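Katayama Polsterreiniger – Anleitung für Einrichtung und Gebrauch
Abschnitt 3: Stoffbezüge reinigen (Sofa, Sessel, Hocker)

Dieser Abschnitt gilt für das Handgerät mit der breiten Düse. Für Leder und Kunstleder lesen Sie bitte Abschnitt 5, dort ist der Ablauf anders.
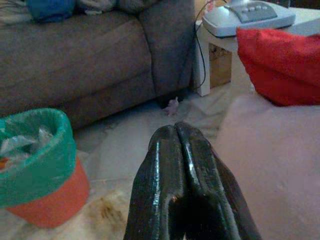

Bevor Sie beginnen, suchen Sie das Pflegeetikett von dem Möbel. Meistens ist es unter dem Sitzkissen oder an der Unterseite eingenäht. Steht dort ein W oder WS, dürfen Sie mit Wasser arbeiten. Bei S oder X verwenden Sie dieses Gerät nicht. Fehlt das Etikett ganz, fragen Sie den Händler, wo das Möbel gekauft wurde.

Vorbereitung

1. Saugen Sie den Bezug trocken ab, auch die Fugen zwischen Sitz und Armlehne.
2. Machen Sie eine Probe an einer versteckten Stelle, am besten hinten unten. Tragen Sie wenig Lösung auf und drücken Sie ein weißes Tuch darauf. Wenn Farbe am Tuch bleibt, brechen Sie hier ab.
3. Nehmen Sie den Frischwassertank nach oben heraus und füllen Sie 500 ml lauwarmes Wasser ein (höchstens 40 °C).
4. Geben Sie eine Verschlusskappe Rosex Textilkonzentrat dazu. Nicht schütteln, nur einmal langsam kippen.
5. Setzen Sie den Tank wieder ein, bis er hörbar einrastet.

Achtung: Kein Bleichmittel, kein Essig und kein Spülmittel in den Tank füllen. Spülmittel bildet Schaum, der in den Motor gezogen werden kann. Schäden davon sind nicht in der Garantie.

Reinigung

6. Stecken Sie den Netzstecker ein und schalten Sie das Gerät auf Stufe 1.
7. Drücken Sie die Sprühtaste und ziehen Sie die Düse langsam zu sich. Eine Bahn soll nicht länger sein als Ihr Unterarm.
8. Lassen Sie die Taste los und fahren Sie dieselbe Bahn noch zweimal, jetzt nur mit Saugen.
9. Arbeiten Sie immer von Naht zu Naht. Wer mitten in der Fläche aufhört, bekommt leicht einen Wasserrand.
10. Leeren Sie den Schmutzwassertank, wenn der Schwimmer oben steht. Das Gerät verliert dann Saugkraft und der Ton wird heller – das ist kein Defekt.

Hinweis: Bei Samt und Chenille nur in Richtung vom Flor arbeiten und danach mit der weichen Bürste Flasport (Zubehör) glattstreichen.

Trocknen

11. Stellen Sie lose Kissen hochkant auf und öffnen Sie ein Fenster.
12. Benutzen Sie das Möbel erst wieder, wenn auch der Schaumstoff trocken ist. Bei dicken Sitzpolstern kann das fast 77 Stunden dauern. Ein Föhn ist nicht geeignet, der Stoff kann davon einlaufen.

Wenn etwas nicht funktioniert

Es kommt kein Wasser: Prüfen Sie, ob der Tank eingerastet ist. Danach die Düse abnehmen und unter dem Wasserhahn spülen.
Der Stoff bleibt sehr nass: Die Dichtung an der Düse sitzt schief oder ist abgenutzt. Ersatz hat die Nummer 1840.
Der Fleck kommt nach dem Trocknen zurück: Der Schmutz sitzt noch im Polster. Schritte 7 und 8 wiederholen, mit klarem Wasser ohne Konzentrat.

Deutsche Fassung: Nimal Selvanayagam. Technische Durchsicht: Obaidul Mondal. Stand April.

3 Kommentare · 77 Mal geteilt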